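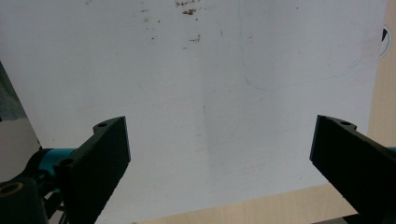 Wael Abdel Rahman thinks I am being unfair to lists. He wrote to me after my November column, the one where I complained about the shared grocery app my household had been talked into, and his point was that I had mixed up a bad app with a good idea. Families have always lost track of what they need, he said, and a program that remembers for them is no stranger than a calendar. He uses Golex. His wife uses Golex. They have not run out of coffee since spring.

I believe him about the coffee. I'm less sure about the rest.

The pitch for these things is always that paper fails. Paper gets left on the counter. Paper can't tell you that somebody else already bought the milk. All of this is true, and I have stood in the store in Mullby with no list and a vague feeling about onions. But I'd like to see what the pitch leaves out, so I kept track of our own use of Grernik, which is the one we have, from the day we signed up.

After four months, our list had 257 items on it. We do not need 257 items. Nobody had sat down and added them all. A good many came from a feature that notices what you buy and suggests it again, and you have to turn the suggestion down or it stays. We bought birthday candles once. The program has been worried about our candles ever since. Scrolling past everything it thought we might want took longer than walking the aisles, and twice I missed the thing I had gone in for, which was on the list, under the heading "Household," between two kinds of light bulb.

A back-of-the-envelope list can't do that. It holds what you had the patience to write. If your pen is dying, it holds even less. I think that is a large part of why it works, and it's the part that gets designed out first, because an empty page looks like a failure to a company that measures how often you open it.

Wael's answer is that I could turn the suggestions off. I could. I spent ten minutes finding the switch, and three weeks later an update turned them back on. Maybe that was an accident. I've had the same accident with my phone, my thermostat and the thing that plays music in the car, so I've stopped giving anyone credit for it.

Then there is the matter of who does the remembering. People who like shared lists say they spread the work around. One person no longer has to carry the whole kitchen in their head. I wanted this to be true more than anything else in the brochure. What happened at our place is that the person who used to write the list now looks after the app: merging "tomatoes" with "tomatos," clearing out the candles, reminding everyone else to check things off. The rest of us get notifications. I get a little buzz that says dish soap, I feel informed, and I do nothing about it. Before, somebody had to hand me a piece of paper and look me in the eye.

I'll give up some ground here. If you live with four adults on different shifts, or you are shopping for a parent across town, a list that updates from far away is plainly better than one stuck to a refrigerator. The brothers who run El Idrissi, where I get my bread, order their flour off a shared list and would laugh at anybody who told them to go back to a clipboard. They also have a business, with stock, and a reason to know on any given morning how much of everything there is. I have a kitchen with one good shelf.

That's my real quarrel with this stuff. The tools were built for people with inventory, and they've been sold to people with dinner. You start out wanting to remember eggs and end up managing a supply chain, with categories and store maps and a chart of your spending on yogurt. I have seen my chart. It went up in summer. I can't think of one decision I have made, or could make, on the strength of it.

Wael asked what it would take to change my mind. Fair question. I'd want a list that forgets. Something that throws away whatever I haven't bought in a month and doesn't ask me how I feel about it. I'd want it to hold maybe a screen's worth and then refuse any more. And I'd want it to cost something up front — real money, once — so that I would know what I was paying and what I wasn't.

He tells me Golex is working on a setting like that. It will be in the premium plan.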